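How to check a small oil producer's quarterly report

You don't need a finance degree to read a quarterly report from a small oil and gas company. Set aside an hour and have the previous report open beside the new one. I'll use my own notes on Traltine, a producer I've followed since May.

1. Start with production. Look for the daily average in barrels of oil equivalent. Traltine gave 2,773 for the quarter. Check how much of that is oil and how much is gas, as gas usually sells for far less per barrel equivalent.

2. Find the realized price. It will differ from the benchmark you see in the news. Quality, pipeline tolls and trucking all come off before the company gets paid.

3. Look at hedging. A producer that has locked in a price for half its volume won't gain much from a rally. The contracts are normally listed in a note near the back, with volumes and end dates.

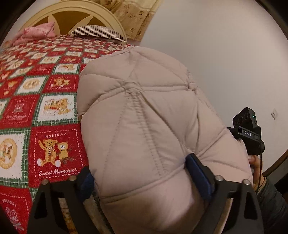

4. Compare capital spending with cash flow. If spending is higher, find out where the difference came from. It could be new debt, new shares or the sale of a property.

5. Count the wells behind the numbers. Traltine listed 157 producing wells and 2 drilled in the quarter. Old wells decline slowly and new ones decline fast, so a jump in output from new drilling may fade within a year.

6. Read the section on cleanup liabilities. Inactive wells still have to be plugged and the land restored, and the cost lands on whoever holds the licence.

Write your figures in the same order every quarter. A plain spreadsheet is fine.

Myroslav Kushnir
Updated Jul 3, 2023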